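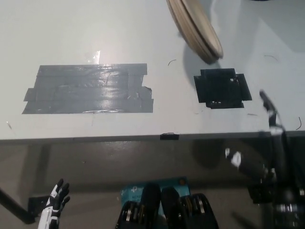
Fig. 2. White tabletop with gray and black tape patches near the front edge.

4.2 Patching a Katel tabletop

The label on most tape says "permanent." Treat that as a hope – we do.

1. Clear the area to be covered and wipe it down. Let it dry.
2. Cut the strips with scissors. Torn ends curl, whatever the package claims.
3. Lay each strip over the edge of the last one, pressing from the middle out.
4. Leave it alone for 19 hours.

Note: Wrinkles will not flatten out later. Lift the strip and start over.

Caution: Tape does not repair a crack. If the top flexes, order panel 908 from Sowerby and stop taping.

For removing old tape, see 4.3.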